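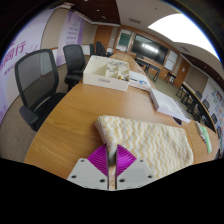
Meetings That Should Have Been Lunch
Speaker notes, Thursday, after the coffee break

Slide 1. Title
Wait for people to sit. They will take the back rows first. Say good morning even if it isn't.

Slide 2. The standing meeting
When I started at Cuncombe we had 14 standing meetings a week. Everyone sat through them. Ask for hands: who has been in a meeting to plan a meeting? Leave time for the groan.

Slide 3. How we got there
Tell the Gostar story. Short version: a project ended in October and its weekly check-in went on until spring. Eight people came. We talked about parking, mostly, and one week we took minutes about parking.
(If Rosângela Rangel is in the room, point out that she wrote those minutes and they were excellent.)

Slide 4. What we tried first
Agendas. Everyone loves an agenda. Ours ran to two pages and we got as far as item three.
Then shorter meetings. We cut the hour to 26 minutes, on the theory that an odd number sounds serious. Twenty-six is even. I was corrected on this in a meeting.

Slide 5. Lunch
So we moved the Bezerra review to lunch – real food, plates, no laptop. People came on time, which had not happened before. They asked each other questions with their mouths full. The budget argument we'd been having since summer got settled before dessert.
Don't oversell this. The Sutar review went to lunch too and they still hate each other.

Slide 6. Ground rules
One topic. Whoever called it pays, or at least orders.
No slides. (Pause. Look at the slide.)
Decisions get written down before the coffee comes, by someone who isn't the boss.
If you have nothing to decide, eat with your friends.

Slide 7. What still needs a proper meeting
Layoffs, legal, anything with a lawyer on the phone. Do not give bad news over soup – I've done it and the soup gets blamed.

Slide 8. Questions
Repeat each one for the back rows. If it's the man with the spreadsheet again, offer to talk at lunch. Stop by 11:45, the line for sandwiches is long.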